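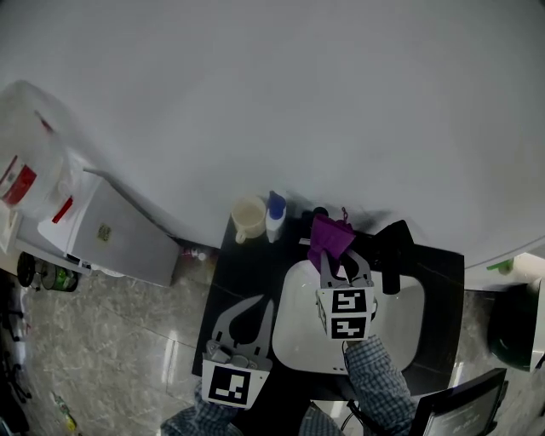 Purple cloth over the sink, right gripper holding, left one open.

kwaku_l
So we trained on 947 handheld demos like this one, 32 of them held back for testing. Cloth picks got way better once we dropped the slow demos!

stellan_e
Dropped how many though? If you only kept the fast people you've got a smaller, cleaner set and no idea which part helped.

kwaku_l
Fair. Joana ran it with 2 speed cutoffs and both beat the full set - same Plodix policy, same sink.

joana.t
Same sink is my worry too lol. I'd want 6 kitchens before I called it a result.

stellan_e
Yeah, and cut a random batch the same size. I'd bet most of the gap goes away.

kwaku_l
Running that tonight, will post the curves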